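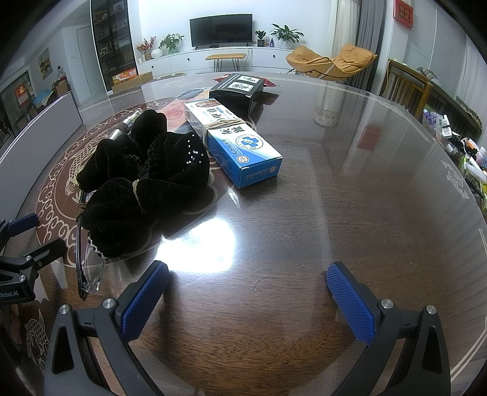 Delegation and the Handover of Authority
Speaker notes, management development session

Slide 1. Opening

Welcome the audience on behalf of Arnum. Confirm that the session runs until 11:30 and that questions will be taken at the end of each part.

State the subject plainly. Most managers in this organization were promoted for doing a job well. They are then asked to let other people do that job. The session deals with how work is handed over, what authority goes with it, and what the manager keeps.

Slide 2. Task and authority

Define the two terms before going further. A task is a piece of work with a result. Authority is the right to make the decisions that the work calls for.

Managers often pass on the first and hold on to the second. The employee must then return for approval at every turn, and the manager's workload does not fall. Pause here and ask the audience to think of one approval they gave last week that could have been given by someone else.

Slide 3. The Indix review

Background: Indix employs 375 people across its offices and warehouses. In June its operations division reviewed 200 purchase requests that had gone to department heads for signature.

Of these, 93 fell below the limit that team supervisors were already allowed to approve. The written policy had been in place for two years. Supervisors sent the requests upward out of habit, and department heads signed them.

Do not present this as a failure by the supervisors. Several reported that an earlier decision of theirs had been reversed without any discussion. Allow time for comment, as this point usually draws a response.

Slide 4. The handover conversation

Walk through the five questions used at Benkirane:

What result is expected, and by when?
Which decisions may the employee make alone?
Which decisions need a conversation first?
Who else must be told that the authority has moved?
When will the two parties next review progress?

Dwell on the fourth. If colleagues and suppliers have not been told, they will continue to contact the manager, and the handover will exist only on paper.

Slide 5. Accountability

The manager remains accountable to the organization for the outcome. Delegation does not change this, and the audience should hear it said directly.

Review dates should be agreed at the start and kept. Unplanned checks between those dates tend to be read as a lack of trust. Refer to the Pukulness project, where weekly reviews were moved to every second week once the first stage had been signed off. (Skip if running behind.)

Slide 6. When work comes back

An employee may return with a problem and ask the manager to take it over. The recommended reply is to ask what the employee proposes. If the proposal is sound, the manager should approve it as it stands, even where a different method would have been preferred.

Where the work must be taken back, explain the decision privately and record what support would be needed for a second attempt.

Slide 7. Exercise and questions

Pairs, 5 minutes. Each participant names one recurring decision to be handed over before the end of the month and answers the questions from slide 4.

Collect the worksheets. Copies will be returned with the follow-up letter.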